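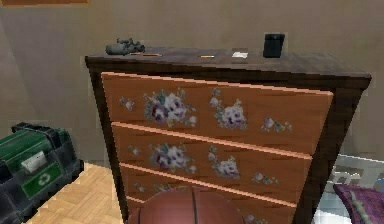
Praveck is a simulator for household robot arms, and I went to the spring open day in Petbridge to decide whether our repair and training shop should pay for it. I had used the free trial for a few evenings at home and came away with mixed feelings, so I wanted to see it run by people who know it well. The afternoon was built on one room, a rendered bedroom with a four-drawer chest, and most of what I have to say comes from watching that room used over and over. The chest has purple and white flowers painted on the drawer fronts, a few small things lying on top, and a basketball on the floor right in front of the lower drawers. That ball ended up mattering more to my opinion of the software than anything in the printed program.

The open day was on a Sunday and ran from one o'clock until a little after five. Stekodov, the company that makes Praveck, has the upper floor of a former printing works by the canal. Parking is bad. The lot behind the building was full by the time I got there and I walked from the train station side, which took ten minutes. Admission was free but you had to register. The badge they gave me said I was visitor 207, and the room felt like it. If you go to the next one, go early and stand on the left, where the screens don't catch the window light.

The demonstrations were led by Dorota Grabowska, who builds the room sets. She talked without slides, which I liked, and kept the software open on the big screen the whole time. When someone asked a question she changed the room and ran it again instead of describing what would happen. A couple of times this went wrong and she left it on the screen.

Setting up a room

You start with an empty floor and walls and drag in furniture from a library. Every piece has a size, a weight and a set of moving parts where it needs them. A chest comes with its drawers already on runners, and you can set how far they open and how stiff they are. You can also change the finish without touching the way the piece moves. Dorota swapped the painted fronts for a flat white set and back again. The point of the flowers, she said, is to give the vision side something busier than plain wood, and I can see the sense in that. Our own test cabinets are all one color and I have suspected for a while that we have been making things easy for ourselves.

Small objects are handled well. You can place them by hand or let the program scatter them. The scatter tool has a slider for how crowded you want a surface to be, and there is a setting that keeps things from landing half off the edge. I would have liked a way to lock one object and scatter the others around it. I asked, and it can be done, but only by editing the room file in a text editor. For a program at this price that should be a button.

Loading was quick on their machines. On my home computer the same bedroom takes 40 seconds to open, and longer if I have the soft shadows turned on. I leave them off.

The drawer runs

The main demonstration was opening the top drawer with a simulated arm. The arm is loaded separately from the room, so you can work on the room for as long as you want with no robot in it and bring one in when you are ready. They used the Kurek arm, a mid-size model that many schools around here already own. You pick a task from a list, press start, and the program runs it as many times as you ask for, changing the starting position a little each time.

They did the top drawer 40 times in one go at high speed. Most of the runs opened it. The failures were sorted into groups by themselves, and you could click on a group and watch one of them at normal speed from any side. This is the best part of Praveck by a wide margin. In our shop, when a run fails, a student says "it missed" and we all stand there guessing. Being able to stop, go back and look from behind the arm would save us whole afternoons.

Then a man near the front asked for the bottom drawer. With the basketball where it was, the drawer had nowhere to go. I expected the arm to push the drawer into the ball and the ball to roll off, and on the first try that is more or less what it did, except that the ball rolled back and stopped the drawer from the other side. On the second try the program reported success with the drawer barely open. Dorota said the success check only looks at whether the drawer has moved past a set distance, and the distance had been left very low. She raised it and ran the task again, and this time it was marked as a failure, as it should have been.

I don't hold that against the demonstration, but it is a real weakness in the product. The distance is in a menu 3 levels down and the default is far too generous. I went home and checked my trial runs, and several of the ones I had been pleased about were drawers opened by the width of a finger. Anyone who buys this should change that number first.

Contact and weight

Rolling things look right. The ball had the proper heaviness to it and did not skate off like a balloon, the way it does in the program we use now. Hard boxes and cups also behave. Thin flat things are worse. A card lying on a surface is difficult to pick up in real life too, but in Praveck it sometimes sinks a little into the wood when the fingers press down, and then jumps. I saw this at the hands-on tables twice and I have seen it at home. Pencils are fine as long as they are not touching each other.

Cloth is only partly supported. You can put a cushion in the room and it will block the arm, but it won't squash much. The person at the hands-on table told me a better version is planned for September. I would not buy on the strength of that.

Hands-on tables

After the talk we could use the software ourselves. There were not enough seats, and I waited some 40 minutes for one, then had it for about half as long. I tried to rebuild a corner of our own shop and got most of the way, with a workbench and a cabinet in the right places. The controls for moving around the room are the ordinary ones and I did not need help with them. The controls for joining parts together are not ordinary, and I did need help. The person next to me, who teaches evening classes, gave up on them and went for coffee.

The manual is good on the arm and thin on everything else. There is a page on furniture that lists each piece with its measurements and no word on what the stiffness values mean. I have been using 3 for old wooden drawers and that seems close to the real thing, but it was a guess.

Lighting deserves a mention. You get a ceiling light, a window and one lamp, and you can have the program vary all of them between runs. With the lamp turned up, white surfaces wash out, and the arm's camera view suffers for it. That may be true to life. I would still like a warning when it happens, since it took me a while at home to work out why half my runs were failing at the same spot.

Price and who it suits

The single-seat license is reasonable for a small business. The classroom license is not, at least for us, as it is priced by the number of students enrolled and most of ours share a computer. Stekodov would not discuss that on the day and gave me a card for the sales office. I have written to them and am waiting to hear.

If you already have a Kurek arm, the fit is close and you can carry a task over with few changes. With any other arm you will need to describe it to the program yourself. There is a guide for that — it is long, and I only got through the first part — and a forum where people share finished ones. Ours was on there, in a version with one joint turning the wrong way. I fixed it and posted it back.

I bought one seat. For looking at why a grasp or a pull has failed, it is the best thing I have used, and the room library is good enough that I have stopped building my own furniture. The success check, the flat objects and the text-editor business with the scatter tool all need work. Four out of five from me for a single user, and three for a classroom until I get an answer about the license.

The open day itself I would recommend even if you have no plans to buy. The coffee was in the stairwell on the floor below, and there was no sign for it.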